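12/03/2022 Saturday

Pickled radish, second batch. Darius weighed in, I wrote.

Daikon from the Tundine crate, peeled and topped. 1092 g as bought, 1010 g after peeling. The November batch went soft at the thin end, so this time I kept only the thick part and put the tails aside for soup. Trimmed weight 900 g.

Brine as last time, from Aurel's sheet: rice vinegar, water, sugar, salt, no turmeric. Brought it up until the sugar was gone, then off the heat with the lid on. Safta wants less sugar. I left it alone so the two batches can be compared, and she can have her own jar next time.

Jars boiled and drained upside down on a towel. One lid from the Listo set has a dent in the rim. Threw it out, took a Rewi lid, fits the same thread.

Slice thickness: aim for 7 mm. November was all over the place because three of us were cutting and each had an opinion.

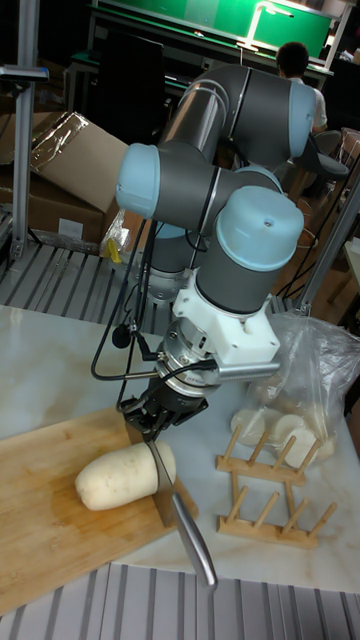

Slicing went on the bamboo-look board, not the plastic one, which slides on the marble top. Radish laid flat, blade straight down at the right end, slices into the clear bag so they don't dry out before salting. The board gets damp spots around the radish, so it needs a wipe and a proper stand on edge before it goes away. The wooden plate rack can stay where it is, to the right of the board, but move it back if anyone needs the room.

To do: labels. Ask Ulises if the small fridge is free through next week. Taste on day 7, then again when Czesław is back from Vermont. Save him a jar.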